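The Bag of Bags: what to do with the ones you already have
Speaker notes, Kudley Home Skills evening, 16 February 2018 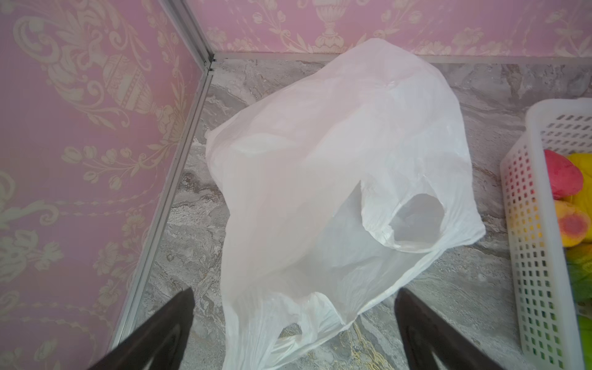
Start with a show of hands. Who has a bag full of bags at home? Under the sink, behind a door, hanging off a hook in the garage? Good, keep your hand up if you know how many are in it. (Wait. Hands will drop. Enjoy this bit!)

I did count mine, the week I moved out of the place on Cardoso Street, and I got to 200. Two hundred! All balled up, all taking up far more room than they needed, and I was still picking up new ones at the store.

So tonight is about the plain old plastic shopping bag, and I love this subject more than I probably should.

SLIDE 2 – Sorting
Tip everything out on the floor. Do it in a corner if you have one free, it stops them sliding off all over the room. Make 3 piles: sound bags, bags with a hole or a torn handle, bags that smell of onions. Hold each one up to the light if you're not sure about holes. The thin white ones are easiest, you can see nearly straight through them.

Torn ones go in the store drop-off bin if yours has one. Check the sign first – the Derko market takes clean, dry film only, no receipts left inside.

SLIDE 3 – The fold (do this live, slowly)
Lay the bag flat, handles at the top. Smooth from the closed end up toward the handles so the air gets out. Everyone skips this and then wonders why their fold looks like a pillow. Fold lengthwise, then lengthwise again, so you have a long strip. Now fold triangles up from the bottom, corner to edge, and tuck the handles in at the end.

Pass out the practice bags here, 2 per person. Walk around. People get really happy when the first one works, so leave time for it, 8 minutes at least.

SLIDE 4 – Where they live
A shoe box is fine. I use an old Flovar tea tin and it holds far more than you'd think. One in the car, one in your coat pocket, the rest in the tin. When the tin is full, stop bringing them home.

Questions. Somebody will ask about ironing them. Please say no!

Reminder before they go: the April session is on jars and lids, so bring any lid you can't find a jar for.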